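Club News | Supporters' Corner

Hello again from the cheap seats! I promised last time that I'd find out what is going on with the away coaches, and I've now had a long phone call with Serpil Ağca at the supporters' trust, so get the kettle on because there's a fair bit to get through.

The short version is that we're keeping both coaches for the rest of the season. I know plenty of you had heard otherwise (I'd heard it myself, in the queue for the tea hut, from a man who seemed very sure) but Serpil has signed the deal with Öztürkmen and the price of a seat stays where it was. Pick-up is still outside the old ticket office, and the Brirnalwood stop is back on the route after a good few of you wrote in to moan about it. I was one of the moaners. It's a long walk in from the ring road when you've just lost 2–0 and your phone's dead.

What has changed is how you book. There were too many no-shows before Christmas, with people left standing on the pavement while seats went out empty, so you now pay when you put your name down. If you drop out before noon the day before, you get your money back. After that you don't, unless Serpil can sell your seat on, and she says she'll always try. Under-16s still need a grown-up with them, and that means on the coach and in the ground.

Now, the ground itself. Our last home gate was 2637, our best of the season by a mile, and I don't think I've heard the covered end that loud since the cup run. I was stuck behind the pillar as usual and missed the winner completely — I saw the net move and then somebody's elbow. Lovely stuff all the same. The boys looked tired by the end but they hung on, and young Para at left back had his best game for us yet. I've been hard on him in these pages, so I'll say it plainly: he was brilliant.
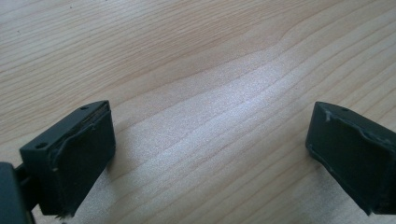 The big crowd did show up a few problems, mind. The turnstiles on the Clamier Road side were painfully slow and some people were still outside when we kicked off. The club has told us that a third gate will be opened there for the next home match, and they've asked everyone who can to be inside twenty minutes early. I'm hopeless at this and will be running down the hill with a sausage roll as always, but I'm passing it on.

There's also been a lot of chat about the plan to put 500 seats on the open terrace. I've had more emails about this than anything else this year! Opinion seems to be split by age, knees and how much you mind the rain. I like standing and I'd hate to lose the whole terrace, but my dad has stopped coming because he can't manage a full match on his feet, and I'd like him back next to me complaining about the offside trap. The club is holding an open evening in May, 7 o'clock in the clubhouse bar, where the drawings will be up on the wall and you can have your say. Please do go along, even if you only want to shout.

Amra Halilović is looking after the questions for that evening, so if you can't make it, give her yours at the programme stall before any home match. She'd like them written down, please, and short. She showed me one that went over both sides of the paper and on to a betting slip.

Last thing from me: the lost property box is full again. We've got scarves, gloves, a very nice umbrella and a child's welly, left foot. It all goes to the charity shop at the end of the season, so have a rummage at half-time if you're missing anything. See you on the terrace, while it's still a terrace!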